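home | reviews | workshop | storage | about

Briltotik wall rack for circuit boards – review after a month on the bench

Posted in: Storage & Organizing, Bench Gear

Quick one today, I have a pile of boards to test and a kid to pick up. But three of you asked about the rack so I'm writing it down before I forget.

What it is: the Briltotik slot rack. White panel, slot holders sticking out of the face in rows, you slide a board in and it stays put. Mine is the middle size. Paid full price at Inetti, no discount, no freebie, same as everything I review here.

Why I bought one. My old system was a shoebox. Then two shoeboxes. Then a drawer with antistatic bags in it, half of them unlabeled, and me pulling out the wrong board every single time. Gerd Brandes, who shares the lease on the shop with me, finally said he'd pay half of anything that got the bags off the shared bench. So fine. Rack.

Putting it up

Comes flat, well packed, a bag of screws and a paper template for the wall. The template is the best thing in the box. Tape it up, drill through the marks, done. Took me 26 minutes including hunting for the level. The screws they give you are short. OK for wood, not for our old plaster, so I swapped them for longer ones I had in a jar. If you've got plaster, buy your own first.

The holders come separate and click into the panel. First few went in easy, then there was one that would not seat no matter what I did. Turned it around – in it went. They look the same both ways round but they aren't, and the sheet doesn't mention it. Annoying. Detlef Stöcker had the exact same thing with his and ended up filing one down, which he didn't need to do.

Mounting height, think about this before you drill. I put ours up high to keep it clear of the solder fumes and the coffee. Good for the boards. Less good if you want to read a label on the lower edge of something without tipping your head back. Nele Reuter, who is a good bit shorter than me, has already asked for it to come down by a hand's width and she's probably right.

Using it

Day to day it's great. I sort by job, one row per job, and what's left over goes at the end. Pulling a board out is one motion. Putting it back is one motion plus a little wiggle, you get used to it.

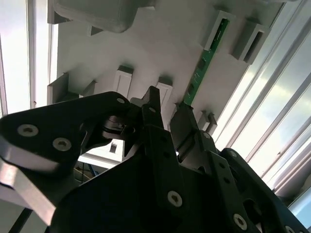
The grip is where I'd spend most of the review if I had time. Standard thickness boards sit snug, no rattle. Thin ones lean. Not enough to fall out, but they do lean, and if two thin ones are neighbors they touch at the top. I leave a gap between them now. Thick boards with a heavy connector on the end, I wouldn't. Tried one with a big transformer on it and the holder flexed more than I liked, so it went back in the drawer.

Also watch the parts near the edge. The slot needs a bit of clear board to hold on to, and if your layout has components right out at the rim you'll be pressing plastic against solder joints. Most of mine are fine. Two old ones from the Lepik job are not, whoever laid those out used every last bit of space (it was me).

Static: the panel is plain plastic as far as I can tell, the sheet says nothing about ESD. I asked the shop and got a polite non answer. For finished boards and scrap I'm not worried. For anything sensitive I still bag it. If you need a proper antistatic rack, this isnt sold as one and you should not treat it like one.

Dust. It's open, so yes. White shows it fast. A soft brush once a week takes care of it, and honest to god I'd rather see the dust than have it hiding in a shoebox.

Compared with the Parnbridge

I had the Parnbridge bench rack on loan from Zhiqiang Liang for 9 days, so a fair go but not a long one. It stands on the bench, the slots are metal and adjustable with a thumb screw. Better grip on odd sizes, no question. But it eats bench space and it costs way more, and the thumb screws work loose if you move it a lot. If your boards are all different sizes get the Parnbridge. If they're mostly the same, and you have a free bit of wall, the Briltotik does the job.

Gripes, short version

– screws too short for plaster
– holders only go in one way and no arrow on them
– no place for labels, I'm using strips of masking tape
– spare holders only sold in packs of 12, I needed one

Good stuff, short version

– template
– fast to load and unload, even one handed
– wipes clean
– frees up a whole drawer, which Gerd has allready filled with his own junk

Would I buy it again? Yes, and I'd hang it lower. I'm getting the small one next for the test corner if Inetti still has it in stock. Will update if any of the holders crack, so far none have.

Anneliese Rothe asked in the comments last time about using it for small picture frames. Havent tried. The slots are narrow so I doubt it, measure your frames first.

Related reviews
Parnbridge bench rack: first look
Label tape that stays stuck (and three that don't)
Cheap antistatic bags, tested
Drawer dividers for small parts
A better jar for screws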